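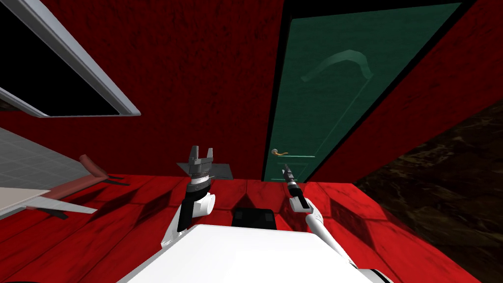

I spent a good part of my afternoon failing to open a green door, and I'd like it on record that the door doesn't even exist.

The folks at Skarnevura have put their door-opening trainer up for outside drivers, starting 4th February, and they let me have a go before the sign-up page went live. If you haven't been following along (I've written about them maybe too often), Skarnevura is the small team teaching a two-armed house robot to get from room to room by having people drive it by remote control. You hold a controller in each hand, the robot's arms do what your arms do, and every run you finish gets saved so the learning software can study it later. The new part is that all of it now happens in simulation. No robot in the post, no lab visit, and no real paint to scratch, which in my case was a mercy.

The room I got is called Woltine. It has rough, deep red walls, red floor tiles with stains on them, a window with pure black behind it, and a dark green door with a little brass handle. Very haunted guesthouse. I asked Elspeth Kerr, who builds the rooms, if somebody had lost a bet, and she laughed and said they want the colors and textures to be all over the place. Their first batch of rooms was beige on beige, and the software got very good at beige.

"It learned that a handle is the only dark thing in a pale room," she told me. "Then we showed it a dark room and it just sort of waved."

So the rooms are odd on purpose now, and there are 38 of them. Some have things lying on the floor that don't belong to the job at all. You're meant to drive around those or reach past them, and you get no extra credit for tidying up. I asked!

Now, the driving. You look out from up on the robot, so you see its flat white top down at the bottom and the two arms reaching out ahead of you. I figured that would feel natural and it really did not. My left arm kept drifting up with its gripper wide open, like I was asking permission to leave the room, while I put all my attention into the right one. Jamila Khan was on the call coaching me and she says everybody does this. The arm you aren't thinking about goes wherever your real arm goes, and mine apparently likes to float. She wants new drivers to park the spare arm low and close before they touch anything, and she made me start over twice until I did.

Then there's the handle. On a real door you don't think about it, you push down and lean and you're through. With a gripper you have to come in with the fingers lined up, close on the handle, turn, and then pull while the whole base rolls back, and if you roll a hair too fast the handle slides out and the door swings shut on you. I did that so many times. The shadows helped more than I expected - once I started watching where the arm's shadow fell on the tiles I had a much better idea of how far away I was. Jamila told me to say that here for anyone signing up, so there you go, watch the shadows.

My final tally was 3 clean runs. Three! I was thrilled. The regulars do that while their coffee cools. Agnes Semple, a retired crane operator and the best driver they have, has put in 600 runs since December, and the team says her demonstrations are so steady that they use them to check whether the scoring is working.

The bad runs don't get thrown out, either. I'd assumed my fumbling would go straight in the trash, but they keep the ones where the driver slips and then recovers. A robot that has only ever seen perfect door opening has no idea what to do when its fingers come off the handle, and mine came off the handle a lot, so I like to think I've made a real contribution to science. The runs where you give up halfway do get dropped. I had a few of those too.

The goal for this round is 2080 usable runs across all the rooms. After that the training goes over to Dagmar Dvořáček, and the finished skill gets tried on a physical robot in a plain old hallway. She wouldn't give me a date for that. She did say that lever handles will come first and round knobs "when we feel brave," and having tried one round knob in a practice room, I completely understand.

Some practical stuff if you want to drive. You need a pair of hand controllers and a computer that can run a recent game without wheezing. There's a short practice lesson with a cupboard before they let you near a door, and I'd do it more than once. Sessions are capped so your shoulders don't give out (mine were sore the next morning, so don't skip the breaks). Runs are paid per accepted demonstration, and the rates are on the sign-up page, along with the bit about what gets recorded. They save the arm and base movements and the simulated camera views. Your voice and your actual room stay out of it.

I've already put my name down for another go. Elspeth says there's a sliding door coming in the next set of rooms, and Jamila has asked me very nicely to practice keeping my left arm down before then.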